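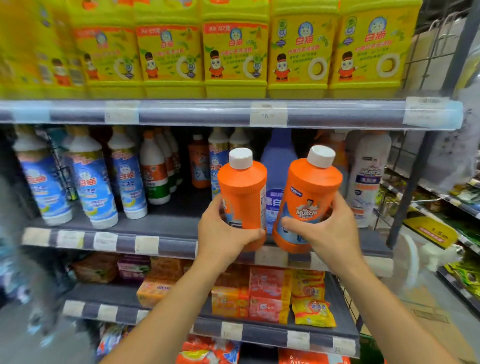
3.2 Setting up and keeping the Starnuner cell

The cell is one two-arm machine facing one bay of store shelving, and most of our August went into getting the two to agree on where they were. Each morning starts with the same routine: home both arms, wipe the camera covers, touch the gripper tips to 16 marks on the shelf uprights. If the fit is off by more than 2 mm, we do it again. It usually is. Nurodstead ships the arms with a calibration tool that takes 34 minutes and assumes a floor as flat as its brochure.

Household cleaners are hard on the rubber finger pads. Smooth plastic bottles stand close together, and a finger that goes in beside a neck — as a human one does without thinking — tends to scrape the neighbor on its way (Figure 3).

Figure 3. Two hands reaching for a blue bleach bottle on the middle shelf, with other bottles close by.

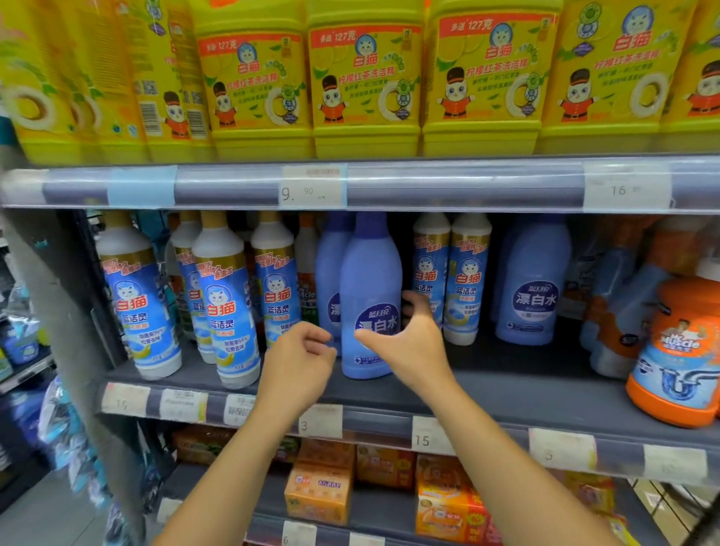 Oi-ling Fu argued at this point that we were blaming the pads for a loose wrist. She was right about the left arm. Two screws in the wrist plate had backed out, and tightening them cured most of the scraping and a noise we had all agreed not to hear.

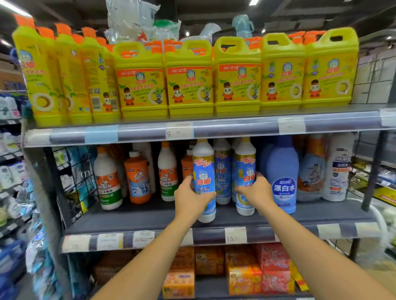

When should a pad be replaced? After 200 grasps, or at the first visible nick. We log each change against the arm's serial number, having once spent a morning repairing the wrong arm.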